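Indilham > Workshop notes > Grippers

Long fingers or short ones

I spent most of January swapping fingers on the two-arm setup. The thin tapered ones came first, then the wide pair with the diamond texture on the inside. Tassanee Nilsuwan drove and I kept the log.

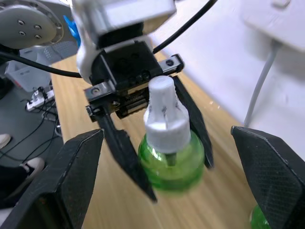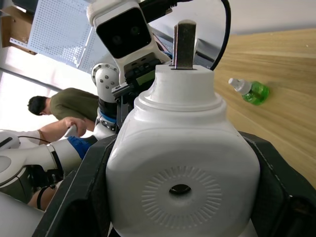 We ran 50 picks per set with the spray bottles and the white plug-in unit. The thin fingers dropped 8 bottles, nearly all of them grabbed too high on the neck. The wide pair dropped 13, mostly when a bottle was lying down and the tips hit the table before they closed.

The plug-in unit was the other way around. It has curved sides and the thin tips slid off it. The wide ones held.

I am leaving the wide pair on for now. Next I want to lower the closing speed and run the bottles again. Sena Kpodo thinks the controller lag matters more than the fingers, so we will log that too.

8 comments | 13 shares

Recent posts
Cable routing, second try
Galtorov controller notes
Wrist camera angles compared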